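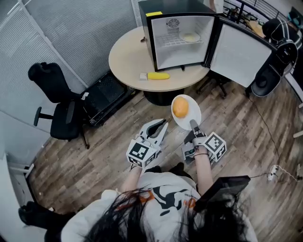

An orange on a white plate. The peel slows the loss of water from the fruit.

Why Does Cold Keep Food Fresh?

Food spoils for two main reasons. The first is that very small living things, called microbes, grow on it. The second is that the food itself keeps changing after it is picked or cooked. Cold slows both of these down.

What are microbes?

Microbes include bacteria, molds and yeasts. Most are too small to see without a microscope. They are in the air, in soil, on skin and on nearly everything you touch. Many are harmless. Some are useful, such as the bacteria that turn milk into yogurt. Others make food smell bad, turn it slimy or make people sick.

A single bacterium reproduces by splitting in two. In warm, damp food, some kinds can split every 20 minutes. One becomes two, two become four, and four become eight. After four hours at that speed there have been 12 splits, and one bacterium has become 4,096.

At refrigerator temperature, most bacteria split far more slowly. A few kinds still grow in the cold -- this is why milk goes sour in the end, even if it never leaves the shelf. 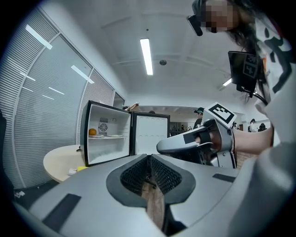 A refrigerator does not make cold. It moves heat. A liquid called a refrigerant runs through a loop of thin pipe. Inside the cabinet the liquid turns into a gas, and to do this it must take in heat. The heat comes from the air and food nearby. A pump called a compressor then squeezes the gas, which makes it hotter. The hot gas flows through pipes outside the cabinet, gives its heat to the room and turns back into a liquid. Then it goes around again.

Very small refrigerators sometimes work another way. They use a flat plate that gets cold on one side and hot on the other when electricity passes through it. A fan blows the heat away from the hot side.

What temperature is cold enough?

A refrigerator should be at 40 degrees Fahrenheit or a little below. In the Celsius scale, that is 4 degrees. Water freezes at 32 degrees Fahrenheit, so the food stays cold without turning to ice. A freezer should be at 0 degrees Fahrenheit. Freezing stops microbes from growing, but it does not kill all of them. When the food thaws, they can start again.

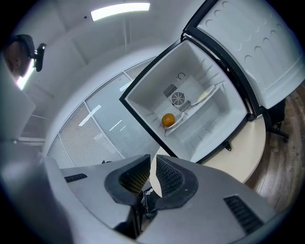 Fruit is a special case. An apple or an orange is still alive after it is picked. Its cells take in oxygen, use up sugar and give off carbon dioxide, water and a little heat. This is called respiration. The colder the fruit, the slower its respiration, up to a point. Bananas are harmed by cold, and their skins turn dark. Oranges can sit out for several days and last for weeks in the refrigerator.

Words to know

Compressor: a pump that squeezes a gas.
Microbe: a living thing too small to see without a microscope.
Refrigerant: a substance that carries heat from one place to another.
Respiration: the way living cells get energy from sugar.

Updated April 12, 2020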